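Spares and Retrofit Parts > Two-Arm Cells > Safety Notices

Zarnovus wrist cable retaining kit for Serkero two-arm garment cells

Notice updated Saturday, August 30, 2025

The retaining kit replaces the original cable fixings on both arms of the Serkero hanging cell. It is supplied free of charge to owners of affected cells and can be bought as a spare by everyone else.

Why the kit was issued

In July a Serkero cell at our Tavthorpe workshop stopped with its right gripper closed on a shirt. The gripper had lost its signal while the arm was reaching up to a rack. The arm did not stop at once. It carried on to the end of its move with the shirt still held and pulled the rack over against the side wall. No one was hurt, but the door interlock had been bypassed for a demonstration and a person was standing within reach.

We found two faults. The cable from the wrist had worked out of its clips and been pinched at the elbow, where two of its cores had broken. Separately, the controller treated a lost gripper signal as a warning when it should have been a stop. The first fault is dealt with by the kit. The second needs software version 12, which must be installed at the same visit. Fitting the clips alone does not make the cell safe.

Which cells are affected

All Serkero two-arm cells with serial numbers up to 1156, including those sold through Zeng as part of a sorting line. Later cells left the factory with the new clips and software. The serial number is on the label inside the controller door.

What you should do now

Stop using the cell for rack work until both parts of the repair are done. Folding work flat on the table may continue at reduced speed with the doors shut. Do not bypass the interlock for any reason. If a gripper stays closed on a garment after a fault, press the emergency stop, isolate the power and then release the fingers by hand. Do not pull on the cloth while the arms are powered.

Check the cable on each arm every 500 hours. Look for flattening or scuffing at the elbow, and move the joint slowly through its full travel with the power off to see that the loop does not catch. Replace a marked cable. Do not tape it.

In the kit

Retaining clips and screws for two arms
Two replacement wrist cables
Fitting sheet and inspection label

Fitting takes 15 minutes per arm and must be done with the cell isolated. Order through the spares desk at Tavthorpe, quoting the serial number.
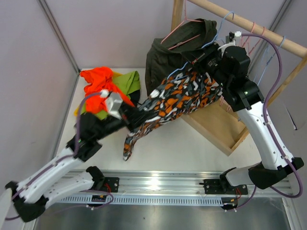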